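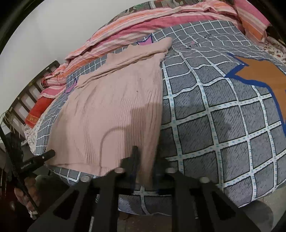 Can a Machine Fold the Laundry Yet?

Readers of this blog have asked for a plain answer to the question above, and I have put off giving one for longer than I should have. The short answer is that a machine can fold some laundry, some of the time, in a place arranged for the purpose. The longer answer follows.

The garment I have in mind is a ribbed knit, pale pink, laid flat on a bed. Part of it has been turned over into a long band. A black gripper has closed on the lower right portion, and a narrow strip of the cloth is pinched between its two fingers. This particular gripper is held by hand. The purpose of such a tool is to record how a person does a chore, so that a robot arm fitted with similar fingers may later be taught to do the same.

I spent 13 years in the finishing department at Demell, where we folded, tagged and boxed knitwear for hotels and uniform suppliers. During that time the company looked seriously at automatic folding on two occasions. The first machine handled towels very well. It handled flat cotton shirts acceptably, provided that an operator clipped each one to the feed by the shoulders. It was never able to manage rib knits. The fabric stretched under the clips and sprang back once released, and the finished stack leaned. We returned to the tables by May.

The second occasion was a visit from Wavlow, a small firm with two arms mounted on a bench and a great deal of confidence. Their system folded a T-shirt in nearly 10 minutes. One of our newer folders, working beside it, finished a carton. I do not report this to embarrass Wavlow, whose people were courteous and took careful notes. Their system had at least begun with a shirt in a heap, a task the towel machine could not have attempted.

Household folding presents a different set of difficulties from those found on a shop floor. At Demell every table was the same height, covered in the same white laminate, and lit from directly overhead. A bed offers none of this. In the picture the sheet is gray, with a grid of white lines, and it is wrinkled beside the garment. There are star-like shapes on it, one of them large. A shadow lies across the lower half of the knit and continues onto the sheet. Past the sheet a striped blanket is bunched up, and there are several other fabrics with patterns of their own. A person looks at all of this and sees one piece of clothing. A camera must first decide which edges belong to the garment, which belong to the sheet, and which are only the edge of a shadow.

Zbigniew Krawczyk, with whom I shared a table at Demell for most of my time there, holds that seeing is the smaller part of the problem. In his view the trouble is in the fingertips. An experienced folder feels at once whether one layer has been picked up or two, and corrects the grip without looking. Two stiff fingers can certainly hold a knit. Whether they can tell how much of it they are holding is another matter, and I am inclined to agree with him that progress here has been slow.

I would add the matter of finishing. Lifting an edge and carrying it across is a movement that can be copied fairly readily. Smoothing the fold afterward, squaring the hem, and judging that the result will survive being placed in a drawer all call for small decisions. On ribbed fabric the ribs are of real help to a person, as they show immediately when the fold has gone off the straight. I have not yet read an account of a machine that makes use of them, and would be glad to be directed to one.

As to where matters stand, my position is as follows. For flat goods in quantity, the machines have been ready for years, and any laundry of reasonable size should consider them. For mixed clothing in a plant, I expect useful results where a worker remains nearby to clear mistakes. For the home, I would not advise anyone to make plans. A household wash contains socks, straps, buttons and fitted sheets — the last of which defeat a good many adults — and the cost of two capable arms is difficult to set against half an hour on a Sunday.

Several readers wrote after my post on the Nuston dish-loading trials to say that I had been too harsh. I have reread it and will stand by the section on glassware, though the remarks on speed were perhaps premature. A follow-up on sorting and pairing socks is in preparation. Correspondence on folding, particularly from those who work with knits, may be left in the comments.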